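Robot Software Workshop, Handout 6: Seeing Up Close
Instructor: Gunnel Nyberg
Lab support: Demetrius Mbeki
April 9, 2023

Last session we got the arm moving smoothly between set poses. Now the fun part starts: letting the wrist camera have a say in where the arm goes next. Everything in this handout runs inside Meramard, our control stack, and you only need to touch two nodes, the detector and the grasp planner.
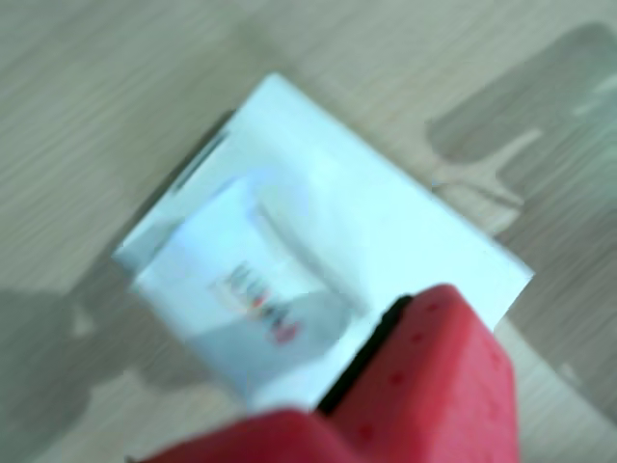
Motion blur is the first thing your detector has to live with. An exposure that looks fine with the arm parked can smear everything once the wrist picks up speed, and fine print goes first. Try reading the small colored print by the clear window on the white package: the red and dark gray marks are still there, but the letters are gone. The outline of the package, though, holds up well enough to fit a rectangle to, and that's all the planner needs for a first guess at angle. Notice too the gray shadow at the upper right, shaped a lot like an arm. A plain brightness threshold will happily call that an object! Mask it using the joint angles you already have, or train on plenty of frames with shadows in them.

Timing comes next. Every image gets a stamp when it is captured, and every joint reading gets its own. If you pair an image with whatever joint reading came in last, your object position will drift in the direction of travel - slightly at low speed, badly at high speed. Keep a buffer of the last 100 joint readings and interpolate to the image stamp. Wendell Mercado's group did this in August and their placement error dropped on the very first run, with no other change to the code.

Now for clear materials, my favorite topic in the whole course.

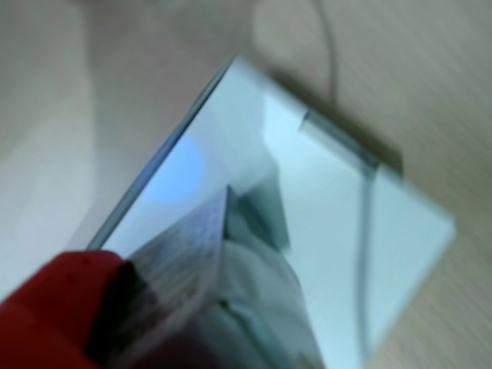

Depth estimates tend to fall apart on glass and clear plastic. You may get the distance to whatever lies behind, or a reflection, or no value at all. So don't average over the whole mask. Pull depth from the edges, fit a plane to the table around the object, and let the planner work from those two together. If fewer than 17 edge points survive filtering, back off and look again from a second pose. It costs a little time and saves a lot of bad grasps.

The last piece is choosing a target when several things share the table. Score each candidate on mask confidence, clearance for both fingers, and reach. Thin items such as packets deserve their own approach height, and cables should go into the collision map even when they're never a target.
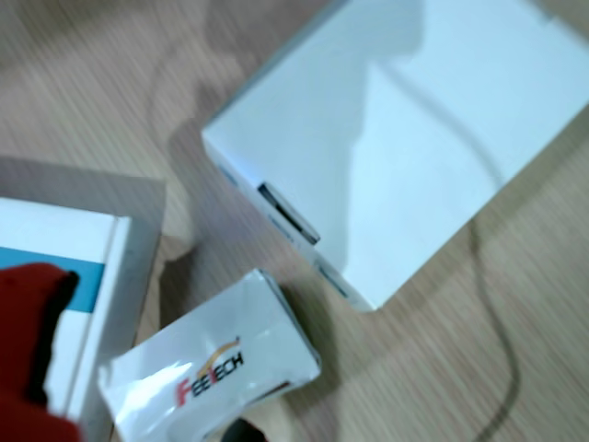 Figure 3. Mixed targets for the ranking exercise: boxes, a FEETECH packet, and a cable to keep clear of.

For next time
Run the ranking node on the Zusholm log and save the top 3 candidates per frame. Pick 2 frames where you disagree with the ranking and write a paragraph on each. Everett Haddad has posted the log and a short loader script in the course folder. Bring your plots, even the ugly ones - we'll go through them on the big screen.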